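Automation at Flerner

Flerner is a textile goods finisher and packer in Olham with 150 employees. Its automation program, known internally as Flunora, was designed by the engineering firm Grewal and covers the handling of soft articles such as fabric pieces and caps. Soft articles change shape when gripped, and this work was previously done entirely by hand.

Each station uses jointed robot arms with two-finger grippers, set up beside a wooden work surface. 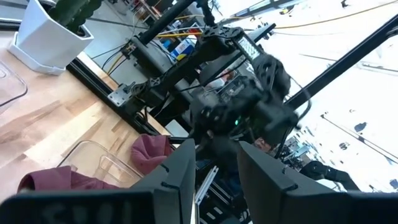
Operators at the stations no longer sort or turn articles through a full shift. They set out work, clear faults and record rejected pieces. The change required 45 hours of training per operator, and 12 positions were reclassified from packer to cell operator at a higher pay grade. Staff reported less wrist strain but more time spent standing and watching. Job rotation was introduced in December.

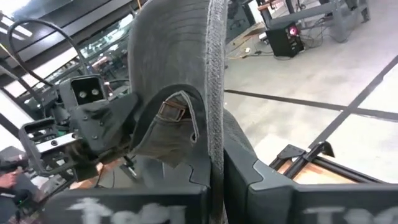

Gray fabric cap held between gripper fingers, with the rear closure and buckle facing forward.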